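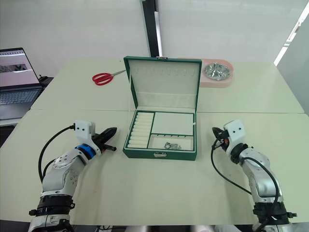
Volura publishes open rules for two-arm robot work with small objects

NORNMONT, 25 December 2019 - Volura, the maker of handling software for light robot arms, has today published the Nornmont Rules, a set of good practices for teams which use two robot arms on one table to handle small and delicate goods such as jewelry. The document is free to read and to copy. It was prepared together with the engineering firm Prano and the training company Mosquera.

100 shares

Until now, most teams in this field have written their own rules, and many of these rules exist only in the heads of the people who run the machines. Large industrial robots work behind fences and are covered by long and well known texts. A pair of light arms on an ordinary table is a different situation. The forces are smaller, people come much closer, and the objects can be lost or bent by a small mistake.

The Nornmont Rules are divided into 4 parts: the table and its surroundings, the arms and cables, the objects, and the persons who are present. 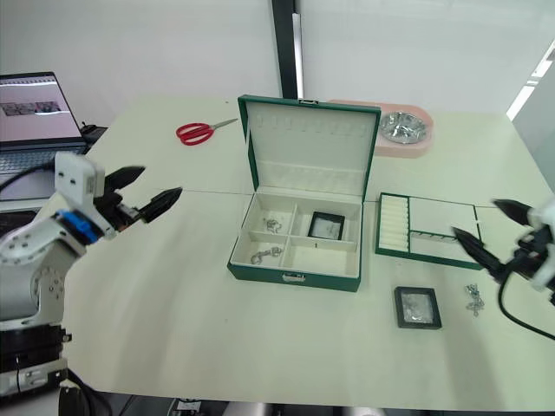 Two arms with black grippers at a table with an open jewelry box.

The first part asks that the position of every container is written down before a session begins, and that the reach of both arms is checked with the container open as well as closed. A raised lid changes the free space behind it, and this was one of the points most often forgotten in the rules that the three firms collected from their own teams.

In the second part, cables receive a full chapter. A cable must have enough length for the complete movement of the wrist, and it must not rest on the object which is being handled. The operator moves each arm slowly through its range one time before work starts and looks at the cables during this movement.

"We did not want to write a text which only a lawyer can use," said Kusum Nautiyal, head of safe practice at Volura. "A person who has started on this work in the morning should be able to read the rules at lunch and follow them in the afternoon."

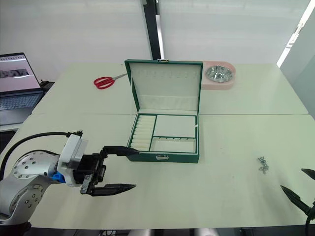

The chapter on shared space says that only one gripper may enter a compartment at a time, unless the task is written for both. The other arm waits at an agreed distance, with its fingers open. If an object falls, both arms are stopped before any hand reaches over the table. Chains and rings have their own pages, with advice on grip force, on where to hold a clasp, and on what to do when a chain is tangled - the answer is to stop and let a person do it.

The draft was open for comments from March, and 835 comments were received. Many of them concerned the fourth part, on persons standing near the table. The final text says that each person present must know where the stop button is and must be named in the session sheet. 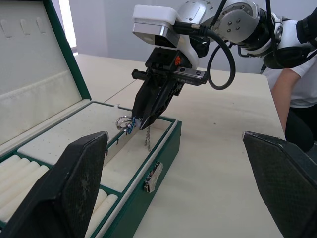
Josiane Chevalier asked during the comment period for a stricter version of this last point, and she has not changed her mind. In her opinion it is not enough to know where the stop button is, and every person near the arms should press it once before the session, so that the hand remembers it. Volura has added her proposal to the rules as a recommendation and will look at it again for the next edition.

Prano and Mosquera will use the rules in their own rooms from today. Printed copies can be requested from the Volura press office in Nornmont.

0 comments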